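6/14/22

Spent the morning on the equipment budget again. Yogesh wants the order in before September and keeps saying the quote from Clengate is good until then, as if a price that sits still is a reason to pay it. I have read the thing three times. Every time I find another line that I would have called part of the machine and they call an option.

What they are proposing is a second two-arm station like the one we have, plus a support plan, plus something called onboarding that costs more than my first car. Ankit went through it with me over coffee and he is more patient with salesmen than I am. His view is that the station pays for itself if we stop sending work out to Tomar. My view is that we said the same thing last time, and there is a Tomar invoice in my tray right now.

I went down to the bench before lunch to look at what we already own before asking for more of it.

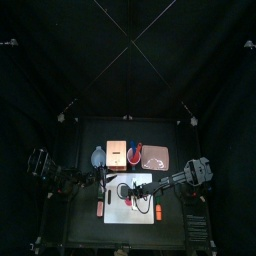 Both arms at the bench, cutting board in the middle.

It looks impressive, I will give it that. Everyone who comes through says so. Brijesh brought his mother Shanti by in the spring and she asked when it would be doing the dishes, and I had no answer for her then and I don't have one in the budget either. The Clengate brochure has a page on "everyday handling" with a lot of adjectives and no hourly figure anywhere. I asked for one in writing. Got the brochure again.

Anyway, the numbers. I have 147 hours logged on the present station, and Urmila says 366 is what we told the board we would have by now. She isn't being mean about it, she just keeps better notes than I do. So we are well short of full on one station and the plan is to buy two. Yogesh says the hours are low precisely since we only have the one and people wait their turn. I looked at the sign-up sheet. Plenty of blank squares on it. He says people don't sign up when they expect a wait. Maybe. That is the kind of argument you can't lose, and I wrote that in the margin. 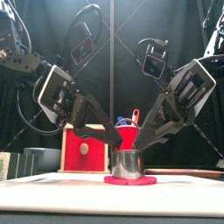

What I would pay for, if anyone asked me, is spares. Grippers, cables, a set of fingers in the drawer. We lost 11 working days last year waiting on one part from Kembridge and I never saw that in anybody's forecast. Dedico will do a spares kit on a six-week lead, and their quote fits on one page, which I like. It's boring and Yogesh will hate it. He can't show a box of spares to visitors.

Ankit thinks I should put both in the draft and let them choose. I know what they will choose. I'm going to put the spares first and the second station after it with a trial period attached, and ask Clengate whether they would lease. If the machine is as good as they say they shouldn't mind renting it to us for a while. We'll see how fast they call back.

Still need the insurance figure from Urmila, and the power question. The outlet by the back wall is already full. Did not get to the travel claims.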